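Casstead library's repair night is coming back for a second season

32 shares | 20 comments

The free repair night at Casstead Library returns in August, and this time it gets the whole ground floor! Last season's evenings filled up so fast that people were waiting on the stairs with toasters and table lamps in their laps.

Zulema Orellana, who started the night with a borrowed soldering iron, is thrilled. "We fixed 285 things last year - and a lot of them were headed for the trash," she said. Her favorite was a kitchen radio older than she is.

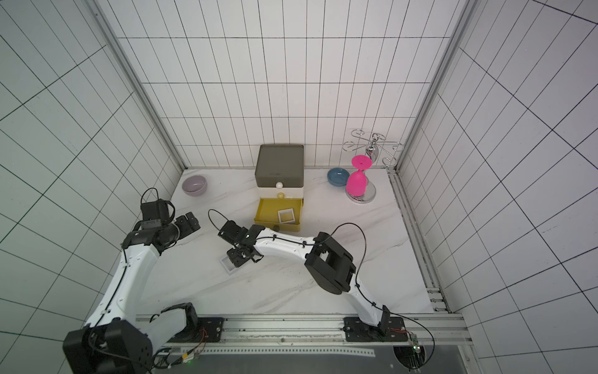
New this season is a sewing corner run by Nicanor Iturra, a retired tailor who can turn a shirt collar in the time it takes to drink a coffee. He'll have three machines and plenty of spare buttons (bring your own zippers, though).

Sign-up opens at the front desk on Monday, with 77 places for the first evening. One item per person, please, and no microwaves.

Read 20 comments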